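Unit 4 notes — wrist camera and gripper check, Toline arm build

Read this before the May bench session. You need your Brimance controller board, the arm bolted down, and the simulator installed on the shop laptop.

## 4.1 Simulator first

Load the Unstead bench model and open the wrist view. Send the open command and wait for the move to finish. Both fingers should show, with clear tabletop between them. The left inner face renders lighter than the right one. That is shading only — both fingers use the same material in the model file.

Servo counts for our linkage:

- open: 2473
- closed: 1758
- safe start: 2000

Write your own numbers next to these. A horn that is one spline off will shift all of them. 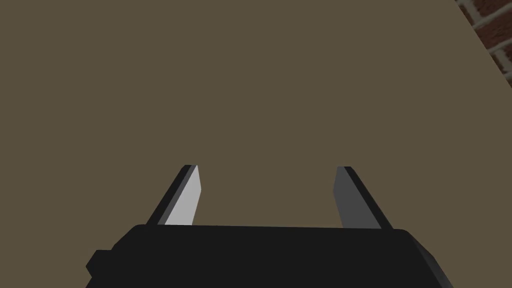

## 4.2 On the real arm

1. Set the supply to 12 V and leave the current limit low.
2. Power the board with the horn screw out.
3. Send 2000, then fit the horn and tighten the screw.
4. Step toward open in small moves. Stop if the servo buzzes.
5. Do the same toward closed, with nothing in the jaws.

The Pesonen brackets have slotted holes, so the wrist can slip a little under load. Mark the position with a paint pen.

Before next time: save your limits to the config file and bring a printout. Section 4.3 covers gripping foam blocks.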